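Hesenik Planner: Gallery

Page updated February 15, 2026

Hesenik is the motion planning and perception package we maintain at Tetham. It runs on the robot's own computer, takes in depth and color from the wrist and the overhead mast, and sends joint targets to the arm controller. This page collects notes and pictures from the kitchen work. For installation, see the Getting Started page. For the message formats, see the Vlček bridge reference.

Most entries below have to do with one part of the software each. They are in the order the parts run, from planning to what the wrist sees close in. The settings given are the ones in the current release unless the entry says otherwise.

Planner

The planner is sampling-based with a smoothing pass at the end. It gets 200 milliseconds to find a first path and keeps improving it until the arm is ready to move. If no path comes back in that time, the arm holds position and the task layer picks another approach direction.

Counters and appliances are loaded as boxes. We tried full meshes and went back to boxes for everything except handles and knobs, where a box blocks too much of the space the fingers need. Padding is set per object in the scene file. The default is 18 millimeters, which is too much for work between two appliances and can be lowered there.

Scene files

A scene file lists the fixed surfaces, the movable objects and the keep-out volumes. Keep-out volumes can be tied to a state, so the space over a hot plate can be closed while it is on and open the rest of the time. The state has to come from the task layer. The planner does not guess it.

Evcombe, our test kitchen, has its own scene file in the repository under scenes. It is a good starting point for a new room. Change the counter height first and check it against the mast before anything else.

Calibration

Wrist calibration uses a printed board and takes 3000 samples in one run. The tool reports the error for each joint region separately. If one region is much worse than the others, look for cable drag before running it again.

Since the September release the result is stored with the arm serial number, so swapping arms no longer loads the wrong file. Issue 3841 has the details and the script for converting old files.

Perception at the wrist

The mast gives the rough position of an appliance. The wrist takes over for the last part of the approach, when the arm itself hides the target from above. The two estimates are merged, with the wrist weighted higher as the distance drops.

Brushed steel is the hard case. Depth comes back with holes wherever there is a highlight, and the surface normal is noisy along curved edges. The current version fits the panel plane from color edges and uses depth only as a check. Black parts on a black background are the other weak spot, and there the model's own outline of the gripper is masked out before matching.
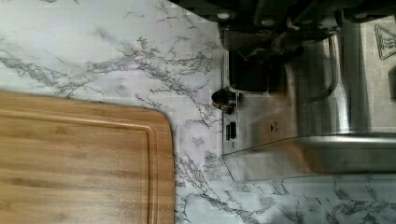

Close in at a stainless-steel appliance, with the black knob and button on its panel and a bamboo cutting board beside it on the counter.

Small controls

Knobs and buttons are stored as features of the appliance, each with a position, an axis and a travel limit. Turning a knob is planned as a path for the wrist about the knob axis, with force limits taken from the appliance file. A button is a straight push with a stop on contact.

Printed marks on a panel are not read by the software at present. Directions are entered by hand in the appliance file. A reader for arrow icons is on the list, with no date set.

Logs and replay

Each run writes a log with the camera streams, the joint states and every plan that was asked for, including those that failed. The replay tool steps through them on a desktop machine without an arm attached. Use the --plans-only flag if disk space is short.

Other pages: Getting Started, Scene File Format, Vlček Bridge, Release Notes, Known Issues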